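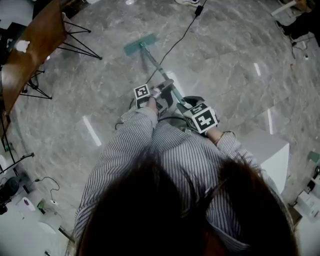

Figure 1. Mopping the marble floor with the flat mop, wooden table to the left.

Cleaning a Polished Marble Floor with a Flat Mop
Project report, Household Materials module
Emmett Benavides

1. Introduction

Polished stone floors are common in the older houses in Plomstead, and most people who live with them have the same complaint. The floor is washed, it dries, and when the lights go on there are dull streaks across it. My project looked at whether the streaks come from the cleaner, the amount of water or the way the mop is moved.

I chose a flat mop with a rectangular head because it covers the floor in even strips, and the edges of each strip are easy to follow afterwards. A string mop leaves a less regular pattern and I did not think I could compare one pass with another.

2. The floor

The floor is grey marble with lighter veining, polished to a shine. The ceiling lights show in it as long white reflections. These were useful for the project. A streak that cannot be seen from standing height shows up clearly when a reflection is lined up with it, so I used the reflections to judge every result.

The veining was a problem at first. Some of the pale swirls look like dried residue, and in my first set of notes I marked two of them as streaks. After that I wiped each suspected streak with a dry cloth before writing it down. If it stayed, it was the stone.

3. Materials

Flat mop with a long metal handle and a teal-green head
Bucket with a line marked inside
Iyengar stone soap
Isel neutral floor cleaner
Plain tap water
Dry cotton cloths

Vinegar and other acid cleaners were left out. Marble is mostly calcium carbonate, which acid dissolves, and the polish would have been damaged.

4. Method

The floor was swept first. I then divided it into 4 areas, using the table as one boundary. Area A was mopped with plain water, area B with the soap and area C with the neutral cleaner. Area D was also mopped with the neutral cleaner, but with less liquid on the pad.

For areas A to C the pad was wetted with 400 ml. For area D it was 300 ml. The liquid was poured on to the pad over the bucket and the pad was left until it stopped dripping.

The mop was pushed ahead and drawn back in overlapping strips, with the head kept flat. Both hands stayed on the handle. Leaning too hard lifted the back edge of the head and left a line of water behind it, so the pressure was kept light. Any cable lying on the floor was moved aside before its area was done, as mopping round one leaves a curved mark.

Each area was left to dry with the windows shut, then checked against the reflections from 2 positions.

5. Results

Area A had few streaks but a sticky patch next to the table was still there. Area B was clean to the touch and had the most streaks, mainly where strips overlapped. Area C was better than B, with faint lines at the turns. Area D had the fewest marks of any area that came up clean.

The table made a difference I had not planned for. Its edge is curved, so the strips beside it could not be kept straight, and the short strokes needed there left more marks in every test.

6. Discussion

The amount of liquid seems to matter at least as much as the product. Areas C and D had the same cleaner and the drier pad gave the better finish. The soap may do well with a drier pad too, but I did not test this and it should be the first thing added if the work is repeated.

The main weakness is that I judged the streaks by eye. My tutor suggested photographing each area from a fixed height, which would let a second person score them without knowing which cleaner was used. Light from the windows also changed during the afternoon, and area D was checked last.

7. Further work

I would like to compare the Oma microfibre pad with the one used here, and to repeat all the areas in December when the floor is colder and dries more slowly.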